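Section 4: First use of the Orninell facial cleansing brush

Read this section before you use the brush on your face for the first time. Charging is covered in Section 3.

4.1 Patch test

1. Wash and dry the inside of your forearm.
2. Apply a pea-sized amount of your usual cleanser.
3. Switch the brush on at speed 1 and move it over the area for 10 seconds.
4. Rinse, pat dry and leave the skin alone until the next day.

If the area is red, itchy or sore the next day, do not use the brush on your face. Contact Dotus customer care and quote code 214.

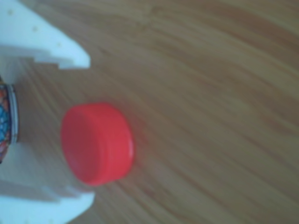
Do not carry out the patch test on skin that has been shaved or waxed that day. A mild pink colour straight after use is normal and should fade within the hour.

4.2 Fitting the brush head

1. Check that the handle is switched off and unplugged from the charger.
2. Line up the mark on the head with the mark on the handle.
3. Push the head down and turn it clockwise until it clicks.
4. Pull gently. If the head comes away, repeat step 3.

Note: Furkico heads fit this handle. Heads from the older Fankhauser model do not, even though they look similar.

4.3 Choosing a cleanser

Use a gel, milk or light cream cleanser with the brush. Scrubs, clay masks and anything with grains in it will wear down the bristles and may scratch the skin. Check the label on the product before you start, as small decorated containers don't always make it clear what is inside.
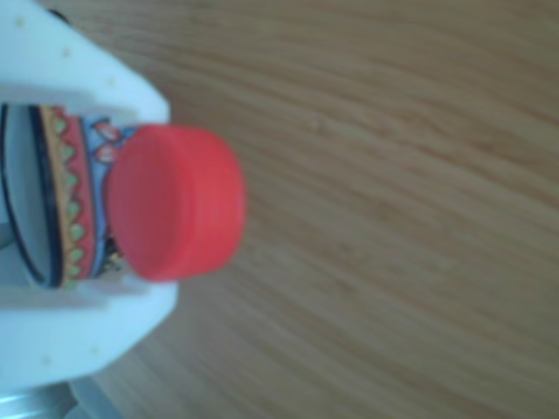
Cleansers that come as a solid balm need to be melted between the palms first. Put the balm on your face by hand, then add water, then use the brush. Do not press the bristles into the product itself. If yours is in a small cylindrical container like this one, keep it upright once it is open, with the lid on between uses, and store it away from radiators.

4.4 Cleansing routine

1. Remove eye make-up by hand. Keep the brush away from the eye area at all times.
2. Wet your face and the bristles with lukewarm water.
3. Apply cleanser to the face and switch on at speed 1.
4. Move the brush in small circles over the forehead, nose, chin and cheeks. Do not press.
5. Switch off, then rinse your face and the brush head.
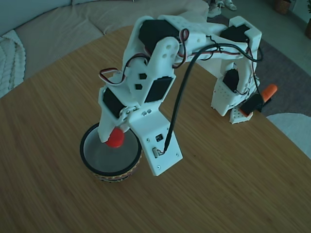 6. Shake off the water and stand the brush upright to dry.

Caution: Stop at once if you feel stinging. Do not use the brush on broken skin, sunburn or cold sores.

4.5 Replacing the head

Replace the head after 100 uses, or sooner if the bristles splay outwards.

Text by Zsófia Szabó. Last revised 10/01/2026.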